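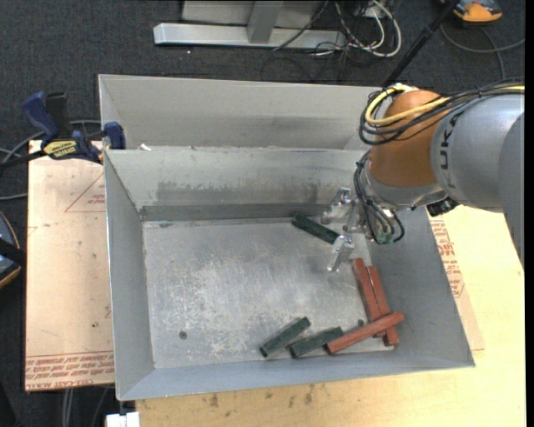 Bac en tôle grise, fond plat et parois inclinées

Rouille dans des bacs en tôle : traiter, repeindre ou remplacer ?

Posté par Ravindra Dwivedi, rubrique Atelier et rangement

Bonjour,

J'ai récupéré en juillet un lot de bacs métalliques gris à la fermeture d'un atelier. Ils servent à ranger de la visserie et des chutes de ferraille dans mon garage, qui n'est pas chauffé et qui prend l'humidité dès l'automne. Les bacs sont sains sur les flancs, mais sur la plupart de ceux que j'ai vidés il y a de la rouille au fond, surtout dans l'angle entre le plancher et les parois. C'est orange, ça fait de la poudre au doigt, et sur deux d'entre eux la tôle est un peu piquée.

J'ai passé une brosse métallique à la main sur le premier, ça part en partie seulement. On m'a conseillé un convertisseur de rouille (j'ai un fond de bidon Bruditau à la maison) puis une peinture par-dessus. Mon voisin dit que c'est du temps perdu et qu'il vaut mieux mettre un tapis en caoutchouc et ne plus y penser.

Je ne sais pas si la tôle est galvanisée ou simplement peinte. Est-ce que ça change quelque chose ? Et est-ce qu'on peut remettre de la visserie dedans sans que la peinture parte au bout d'un mois ?

Merci d'avance.

Aileen Mercado
Meilleure réponse, 9 votes

Oui, ça change beaucoup de choses. Commencez par identifier le revêtement. Grattez un coin discret avec un cutter : si vous soulevez un film de couleur, c'est de la peinture. Si vous voyez un métal gris mat avec parfois des dessins en forme d'écailles, c'est sans doute du galvanisé. Dans ce cas la rouille orange indique que le zinc est consommé à cet endroit, et le reste n'a pas besoin d'être traité.

Pour la partie rouillée, la méthode est la même :

Videz et dégraissez à l'acétone ou au savon noir bien rincé. Les bacs d'atelier sont souvent gras même quand ils paraissent propres, et le convertisseur ne prend pas sur l'huile.
Brossez à la brosse rotative sur perceuse. À la main vous n'irez jamais au fond de l'angle. Lunettes et masque obligatoires.
Aspirez la poussière.
Appliquez le convertisseur en couche fine, uniquement sur la rouille. Respectez le temps indiqué sur le bidon, et si le vôtre est ouvert depuis des années, rachetez-en un petit.
Ensuite une couche de primaire. Sur galvanisé, il faut un primaire d'accrochage spécial, la glycéro classique cloque.
Deux couches de peinture de finition, et laissez durcir une bonne semaine avant de recharger.

Pour la visserie, aucune peinture en pot ne résiste longtemps au frottement des vis. J'ai fait les miens il y a trois ans avec la laque Hinov, elle est rayée au fond mais les parois tiennent. Je mets maintenant une feuille de plastique dur découpée au format, que je soulève de temps en temps pour vérifier.

Évitez le caoutchouc posé sur de la tôle déjà rouillée. L'eau reste dessous et on ne voit plus rien.

Les deux bacs piqués, testez-les avec la pointe d'un tournevis. Si elle traverse, gardez-les pour des choses légères.

Dexter Dimaculangan
2 votes

Perso vinaigre blanc toute la nuit, un coup de laine d'acier, rinçage, un peu d'huile au chiffon et c'est reparti. Jamais repeint un bac de ma vie. Par contre faut bien sécher derrière sinon ça revient le lendemain.

Réponse à Dexter Dimaculangan, par Aileen Mercado : attention, le vinaigre attaque le zinc. Sur un bac peint pourquoi pas, sur du galva vous enlevez ce qui protège encore.

Genalyn Soriano

Je rejoins Aileen sur la préparation, mais regardez d'abord votre garage. Le mien montait à plus de 50 % d'humidité tout l'hiver et je refaisais mes étagères tous les deux ans. J'ai surélevé les bacs sur des tasseaux pour que l'air passe dessous, et j'ai ouvert une grille en bas de la porte. La rouille a nettement ralenti.

Pour les prix, comptez 40 euros de produits si vous n'avez rien. Si les bacs sont petits, comparez avec du plastique neuf avant de vous lancer.

Ravindra Dwivedi

Merci à tous. J'ai gratté, c'est de la peinture grise sur de l'acier nu. Je pars sur brosse rotative et convertisseur pour les bons, les deux piqués iront au bois d'allumage. Je vais voir pour les tasseaux.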